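Fastelden Garrison Company

The Fastelden Garrison Company is a historical reenactment society that portrays the soldiers and camp followers of a small town garrison in the middle years of the seventeenth century. It was founded in 2000 by Sabine Schmieder and takes its name from the town of Fastelden, where it holds its main encampment each July. The company has 150 members, most of whom take part in at least one public event a year.

Organization

The company is divided into a pike division, a gun crew and a civilian camp. The pike division is the largest. New members normally begin there, as the drill can be learned in a single season and requires no license. Pikes are carried at twelve feet for public displays, shorter than the historical weapon, and are fitted with blunt heads. Officers are elected by the members and serve for two seasons, after which they return to the ranks.

The gun crew serves a light field piece known as the Gerlach gun. It is fired with blank charges only. A crew consists of a gun captain and five others, each with a fixed position and set of duties. Between shots the barrel is cleared, sponged and inspected before a new charge is brought forward from the powder chest, which is kept closed and under guard behind the firing line.

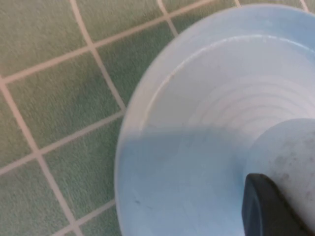
The civilian camp represents the families, traders and craftspeople who traveled with or lived beside a garrison. Cooking over open fires, sewing, laundry and the repair of leather equipment are carried out during public hours. Members of the camp are expected to remain in period dress until the grounds close at 6 p.m.

Events

In addition to the Fastelden encampment, the company attends the Grurngate muster, at which several societies combine to form larger bodies of foot. Winter training takes place indoors at Teveck and covers drill commands, first aid and the safe handling of edged weapons.

Clothing and equipment

Clothing is made from wool and linen to patterns approved by the company. Coats are undyed or gray, and no common uniform is worn by the civilian camp. Modern eyeglasses, wristwatches and visible zippers are not permitted on the field. Pikes are held in common and issued before each event, while shoes, hats and belts are bought by the individual member.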